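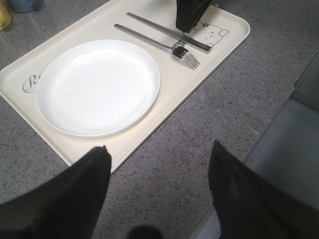 Wrist camera, left arm. Plate, fork and metal chopsticks on the tray, second gripper coming in from the top.

1/ I compared two sets of gripper fingers for table work, and I promised some of you to write it down. Same arms, same controller, same tray. Only the fingers change. I will write it in small pieces so you can skip the ones you don't need.

2/ The two sets are the Egger fingers, which are long and come almost to a point, and the Vastby fingers, which are shorter and have a soft pad. I bought both with my own money. The controller is a Golbridge, the older version, with firmware from March.

3/ My test has a plate, a fork and a pair of flat metal chopsticks. I know many people test with cubes. Cubes are very kind to a gripper. A flat chopstick on a flat tray is not kind at all, there is almost no height to hold it by.

4/ I made 628 grasp attempts with the Egger and 633 with the Vastby. I wanted the same number for both but I lost count one evening and kept going. I think five more attempts do not change the story.

5/ Plate first. The Vastby is better here. The pad bends a little over the rim and the plate does not turn in the hand. With the Egger I needed to come in lower and close slower. After I changed the closing speed it was acceptable, but I would not call it good.

6/ Fork: almost equal. Both sets prefer the handle close to the neck, where the metal gets wider. If you take it at the far end, the tines swing down and scratch the tray. Ask me how my first tray looks.

7/ Chopsticks: Egger, and it is not close. The thin tip goes down next to the metal and the other one meets it. The Vastby pad touches the tray first and pushes the chopsticks away. When the two chopsticks lie close together, the camera also has a problem, because my software often thinks they are one single bar.

8/ For this reason I take the chopsticks from above with the second arm, while the first arm only watches with its wrist camera. Two views are much better than one for this kind of object. The cost is that you must think about collisions all the time. I keep a minimum of 25 mm between the housings in software.
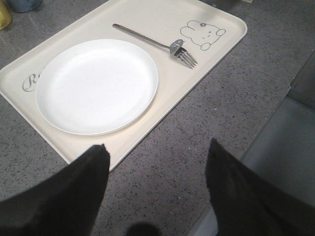
Thread, 3 min read

9/ Same tray, with only the plate and the fork on it. I like this view for checking the camera angle. Both fingertips are inside the picture, the fork is completely visible with its handle and tines, and there is free space between the fork and the plate.

10/ One small lesson about the fork: the wider part above the tines gives a strong bright reflection. My first detector put the grasp point exactly there, every time, because it was the brightest thing on the metal. I lowered the exposure and the point moved to a more sensible position on the handle.

11/ Another one: a tray with a printed drawing is harder than a plain tray. Mine has a little gray cartoon animal close to the fork, and some script letters that go under the plate. The thin gray lines confused the edge finder more than I expected. I kept this tray on purpose, real kitchens have drawings on things.

12/ About the fingers in the view. Black fingers on a gray speckled counter are easy to mask. I tried a gray print of the same shape and the mask was bad at the borders. If you print your own, print in black.

13/ Controller notes, for those who asked. The Golbridge is stable but its force reading is slow. I also borrowed an Isia for one evening. The force reading was clearly faster and the menus were terrible. I did not run the full test on it, so please don't take this as a comparison.

14/ Wear: after roughly 300 grasps the Vastby pads were shiny in the middle and I began to see the plate slip. I cleaned them with alcohol and it became better again. The Egger fingers have no pad, so there is nothing to clean, but also nothing soft when you hit the counter. I hit the counter.

15/ What I use now: Egger on the arm that picks chopsticks, Vastby on the arm that moves plates. It means two calibration files and I have already loaded the wrong one twice. Please write the name of the finger in the file name.

16/ Next I want to try the same tray with a spoon and a small bowl. If you have tested pointed fingers on a bowl rim, please tell me which closing speed you used. My log is a messy spreadsheet but I can share it, just send me a message.

17 Dec 2023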